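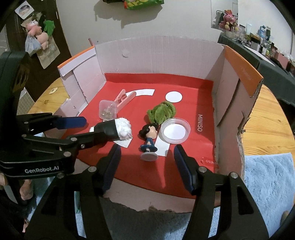
The box, mid sort. Green fuzzy guy at the back stays no matter what.

Sunday, February 15, 2026
by the Flellport flat blog

Ok quick one, dinner's in the oven and I have maybe twenty minutes.

Finally got to the shelf. The one over the radiator, the one I've been saying I'd do since before Christmas. Everything off it, dust off everything, and then the small stuff all went in the MINISO box until I figure out what lives where. I know, the front's ripped. Still a good box. I like the red paper in the bottom and I'm not throwing that out.

So what's in there now. The little girl figurine, black hair, blue dress, round white base. She used to stand next to the lamp and fall over every time a truck went by. The green plush, which is either a cabbage or a frog, I have gone back and forth on this for a year and asked at work and it came out pretty much even. A clear round dish. A couple bits of white paper I should probably look at before I toss them. And the black thing with the white fluff on top.

Rule I'm trying this time: if I wouldn't dust it, it goes. Sounds harsh. But I had way too much up there, and half of it I hadn't looked at since the move from Murkum. Three candle stubs, gone. A mug with pens that don't write, gone (kept the mug). Postcards went in the drawer, which is cheating, but it's my drawer.

The figurine is staying. I thought about giving her to my niece, then pictured her losing the head off in a week and changed my mind. Might put a dot of that putty under the base, the stuff for earthquake places. The hardware store has it for 2 dollars and something.

Now the shelf itself. I want a proper display one with a door, because the dust in this apartment is unreal. Been looking at two. The Ivetti is 769, glass front, lights inside, gorgeous, absolutely not happening. The Dekker is 369 and plainer, no lights, and the door opens to the left which is the wrong way for my wall. My limit was 500 including delivery so really it's the Dekker or keep what I have and buy a better duster. Leaning duster tbh. If anyone has the Dekker and can tell me whether the door can be swapped to the other side please say, the product page is useless and the store just reads me the product page.

Other thing I tried: laying stuff out on the table before putting it back up. Much better then shuffling it around on the shelf itself. You see right away what looks silly next to what. The cabbage frog next to anything serious looks silly. So he gets his own end, with the dish, and the figurine goes in the middle where there's a bit of light in the mornings.

Still to do: wash the dish. Wipe the shelf a second time, it dried streaky. Find the lid for the tin with the buttons in it. Decide about the fluffy one, I keep picking it up and putting it back. It does collect dust like crazy, so by my own rule it should go, but I did dust it. So it stays?? For now.

Want it all back up by the first week of March, people are coming over and I'd like to not have a cardboard box on the table when they do. Will post the finished shelf if it looks like anything.

Oven's beeping, gotta go. Tell me about the door.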